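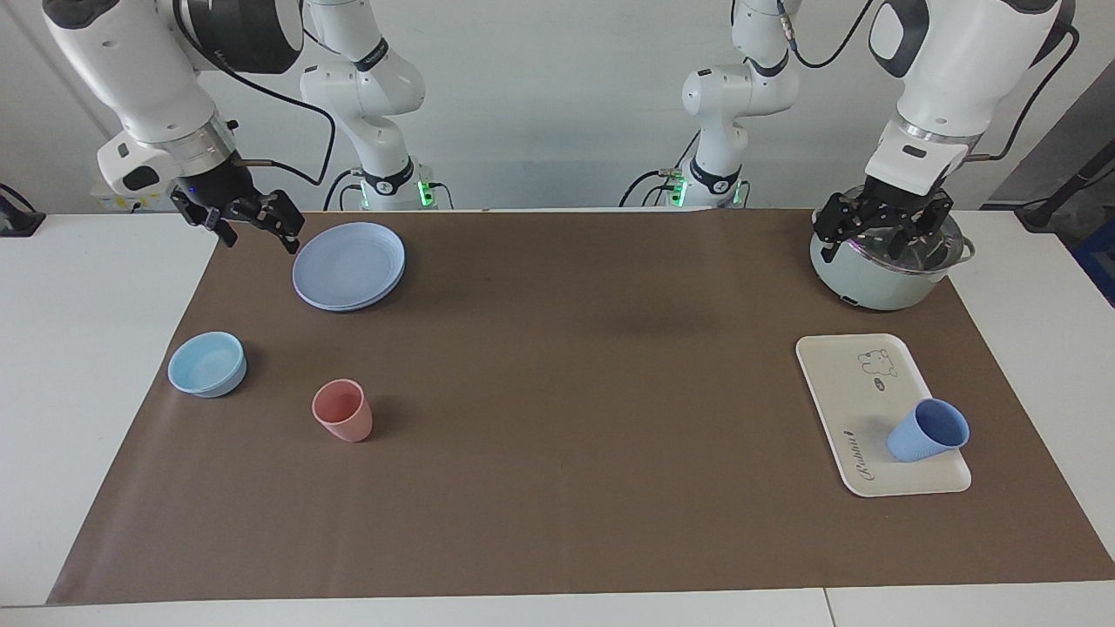
Fancy a day with the robots? Helpers wanted for our open day, 25 May 2023

Hello! I'm Simone Lopes and I look after visits at Trendcombe, where we teach pairs of robot arms to do kitchen jobs like stacking plates and putting cups away. We're opening the doors to the public in May and I need 6 friendly people to help me run the demonstrations (paid, lunch included, and it's a decent lunch).

You don't need to know a thing about robots. I came here from a garden centre! What I'm after is someone who likes talking to strangers, can cope with a room full of eight-year-olds asking if the arms can do homework, and doesn't mind laying the same cups and bowls out on the mat again and again between goes. One of our engineers will be at every table to drive the arms, so you won't be left alone with the tricky bits.

Last year we had 143 visitors through the Lunis room and I lost my voice by teatime, so this time we're splitting the day into two shifts. The early one starts at 9.30 and the late one finishes at 5. You can do either, or both if you're keen. There's a practice evening the week before, also paid, when you'll get to try the arms yourself.

You must be 18 or over and all right on your feet for a few hours. The room is step-free, and we can sort out a stool or a quieter table, just tell me.

To apply, send me a few lines about yourself through the visits page and say which shift you'd like. No CV needed. I'll ring everyone back, even if it's a no.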